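Two weeks with the Zodel hand grippers

4 Mar 2019

I've been wanting to write this one up ever since the box landed on my porch, and I'm still grinning, so forgive the length. The Zodel is a pair of hand-held grippers, one for each hand. You hold the handle, the jaws open and close out in front of you, and a camera on the tool watches what the jaws are doing. The recordings are meant for teaching robot arms how to pick things up. I don't own a robot arm (yet!), but I bought the pair anyway, secondhand from a shop in Bronville, for 352 dollars with the charger and a carry bag.

Setup took me one evening. The printed guide skips a step where you have to pair the left one first, and I went around in circles on that until I found a note on the Siregar forum. After that it just worked. Pick up both, wait for the lights, go.

The first thing I noticed is how much you have to relearn. Your fingers know a hundred little tricks for getting hold of something flat, and with two jaws you get maybe three of them. I started on the kitchen counter with mugs and spoons, which was too easy, so I moved to the bedroom and soft surfaces. What a difference! A blanket gives when you press on it, so small things tip over or sink away from you just as you close in.

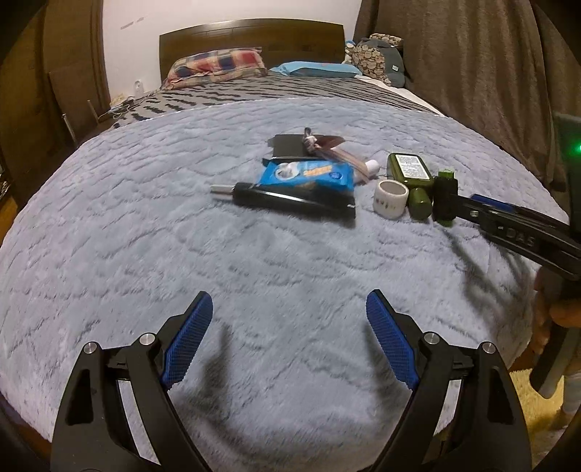
Rolls of tape are my favorite so far. You can take one by the rim or squeeze it across the outside, and the two feel completely different in the hand. Wet wipes are a pain in a fun way, all crinkle and slide. I try to do each object several times from different sides, and I keep the sessions short. My wrist starts complaining at nearly 9 minutes, and after that I get sloppy.

Passing something from one gripper to the other is the part I'd show a friend first. The first evening I dropped everything. By the end of the week I could hand over a small bottle without thinking much about it, and I may have cheered out loud.

Gripes: the trigger on my left one has a faint click at the end of its travel, the carry bag is too tight for both grippers plus the cable, and the desktop software takes ages to copy files over. I'd also love a softer handle.

Would I buy the pair again? Yep, in a heartbeat. The Tremstead makerspace has an arm I can book in March, so next up is getting my recordings into a format it can read. If you've done that with a Zodel, please leave a comment, especially if you know how to line up the clocks on the two sides. Mine drift a little and I haven't found the setting.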